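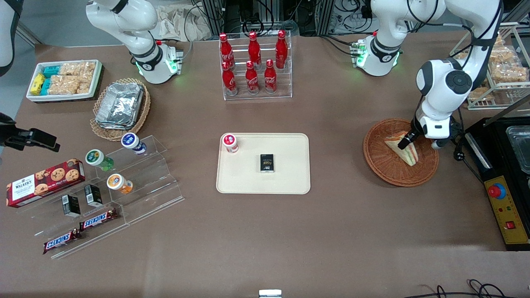

Figure 1. The left arm holding a wrapped sandwich in the round basket at the snack table.

3. Effects on canteen staff

Our placement was at the Cevton staff canteen, where a two-armed robot now handles part of the packed food service. Before the change, counter staff picked and packed every order by hand. The Keneo project moved the plainest picking work to the robot and left hot meals, cleaning and customer questions with the staff.

Between November and the end of our placement, the counter handled 1,753 snack orders. We interviewed 9 employees and observed three lunch periods. Most of those interviewed said they spent less time reaching and bending, and more time refilling trays and racks. Two felt that the work had become quieter but also more closely timed — an order left waiting shows up on the supervisor's screen.

Training was uneven. Morning staff had a full session on the emergency stop and on restocking, while casual staff relied on a printed sheet. We recommend that casual employees receive the same paid session before working beside the arms.

No positions were cut during our placement. Rosters were changed, however, and several employees told us they would have liked to be consulted earlier.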